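«El tornillo lo saca. El cable, ya veremos»: una charla de taller sobre robots que desmontan ordenadores
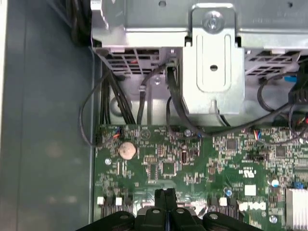 La pinza sobre la placa base de un equipo Dell, con la jaula metálica de las unidades al fondo.

16 de noviembre de 2021

Llego a Domdale con un café en cada mano y una pregunta que mi cuñado me hace en todas las comidas familiares: ¿cuándo va a haber una máquina que haga de verdad el trabajo pesado? La persona que me recibe lleva media vida reparando y desguazando ordenadores de oficina, ahora en Ponda, y me pide que no ponga su nombre. «Pon que soy del taller y ya está», me dice. Pues eso, la gente del taller.

Empiezo por lo fácil (o eso creía yo): abrir una torre y quitarle la memoria. «Para ti y para mí son dos pestañas y un tirón. Metes los dedos, notas que cede y fuera. Una pinza con dos dedos tiene que abrir una pestaña, luego la otra, y mientras tanto no apoyarse en nada que se rompa.» Me enseña una placa vieja y me hace probar con dos lápices. Hago el ridículo durante un buen rato, claro.

¿Y los tornillos? Ahí se anima. «Eso va mucho mejor. El tornillo está quieto, brilla, tiene una forma conocida. Si le das la herramienta adecuada, yo me lo creo.» Lo que le quita el sueño son los cables. «Un cable no está nunca dos veces en el mismo sitio. El que montó el equipo lo pasó por donde le dio la gana, y luego vino otro a cambiar un disco y lo dejó hecho un nudo. Mira cualquier caja por dentro: negro sobre negro, uno encima de otro. ¿De cuál tiras?»

Le pregunto cuántas máquinas pasan por allí, y saca un cuaderno. El año pasado fueron 1.947. De un solo cliente, Kistow, entraron 116 de golpe, y tardaron 6 días en tenerlas listas – «con dos personas y la radio puesta», puntualiza. Yo, que tardo una tarde en cambiar una bombilla del coche, me quedo callado.

Entonces, ¿un robot os quitaría el trabajo? Se ríe. «Que me quite el polvo, lo primero. Que me quite los tornillos también, que tengo la muñeca fatal. Pero alguien tendrá que decidir si esa placa se aprovecha o va al contenedor.» Luego lo piensa mejor y añade que, si todas las cajas fueran iguales, otro gallo cantaría. «Dame 40 torres del mismo modelo y lo hablamos. Lo malo es que aquí cada palé es una tómbola.»

En casa, me dice, lo ve todavía más verde. Doblar sábanas, vaciar el lavavajillas, buscar el calcetín que falta... «En el taller por lo menos hay una mesa y buena luz. En mi cocina no hay ni lo uno ni lo otro.»

Antes de irme vuelvo a probar con los lápices. Consigo soltar una pestaña, la otra se me resiste, y el módulo se queda torcido en la ranura. «Trae», me dice, y lo saca con el pulgar mientras contesta al teléfono.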